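Home Talks Recipes for Groups Archive Contact

Search talks and notes... Go

Speaker notes: How to keep a small tea club alive
For the evening in September at Irkley, 7 p.m. start, fifty minutes with questions after

Before I start: check that the microphone works. Speak slowly. Drink water, not tea, my voice goes dry from black tea.

Opening

Good evening. My name is Kadri Kazlauskienė and I come from the tea club in Vunska. Thank Nanna Kárason for the invitation. Say that I am learning this language since many years and I still look for words sometimes, so please be patient with me.

The club meets in the back of the old Diekmann shop. We began with five people and one kettle. Today there are 64 names in the book, and on a normal evening perhaps twenty of them come. I want to speak tonight about how a club like this is run. I will say little about which tea is best, you can have that quarrel at home.

Part 1. The room

A tea club needs water, a sink and chairs. It doesn't need a beautiful room. Our first room was beautiful and had no sink, and we carried the used leaves down two floors in a bucket. After one winter we moved.

(Tell the bucket story only if people look awake.)

Ask the owner three things before you sign: who has the key, when must you be out, and can you leave your cups there. We forgot the third question at Kavero and for eight months I had the whole club's cups in my car.

Part 2. The money

Members pay by the year. We tried to collect at the door, and it made a bad feeling, especially for guests. Last year we took in 1,340 and spent 463 on tea. Rent was the biggest part. We had 287 left at the end, and it went into a better kettle.

Pause here. People like to write down the numbers.

Uwe Hellwig buys the tea. He buys small bags, never more than we can drink in two months. Big bags are cheaper and then you drink the same stale oolong until spring. I voted for the big bag once, I admit it.

Part 3. The evening itself

We pour at half past seven. One person leads, and the leader changes each time. The leader chooses up to four teas. With five or six, the talk becomes tired and everyone wants to go to the toilet.

The first tea is always a simple one. New people are nervous, they think there is an examination. Give them something they know and let them hold a warm cup. Then the second tea can be strange.

Please don't correct how people taste. If a guest says it tastes like wet hay, write "wet hay" in the book. Ilse Wunderlich keeps our tasting book, and the guests' words are much better to read than mine.

Part 4. Loose leaves and small pots

We use small clay pots with loose leaves. The leaves go everywhere. Put out a pale table surface if you can, then you see every leaf and you can wipe it before it stains. Have one damp cloth for the table and another for the pots, and don't mix them.

Do not wash a clay pot with soap. Rinse with hot water, take the lid off, and leave it to dry overnight. Bernd Teuber washed one with lemon soap in our second year — we drank lemon for a month.

If you use one pot for dark tea, keep it for dark tea. Put a sticker under it. I know this is not elegant.

(Slides now. Leave time to look.)
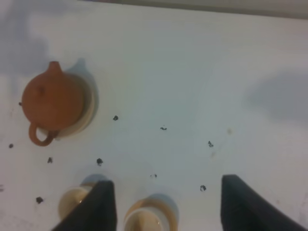
Clay teapot, with some tea leaves on the table.

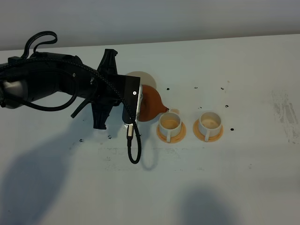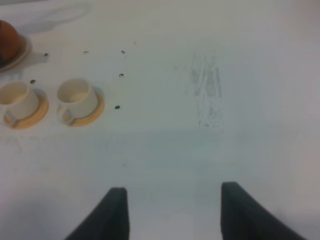
How many people should share one small pot?
Three is comfortable, four if the cups are small. With more people than this, use a second pot and let two members pour.

Closing

Say thank you. Remind them that the cups must go back to the kitchen. The sign-up paper for the exchange visit to Vunska is by the door, and there is a place for writing if you can drive.

If there is time, read two lines from the tasting book. Choose the wet hay.

3 comments

Marit: I was there and I liked the part about the key. Our group has the same trouble, only one person has it and she goes on long holidays.

old_kettle: Do you charge guests anything at all? We let them come free twice and then ask them to join.

Kadri K.: Reply to old_kettle: the first evening is free with us, after that they pay for the year or they bring a cake. Mostly we get cake.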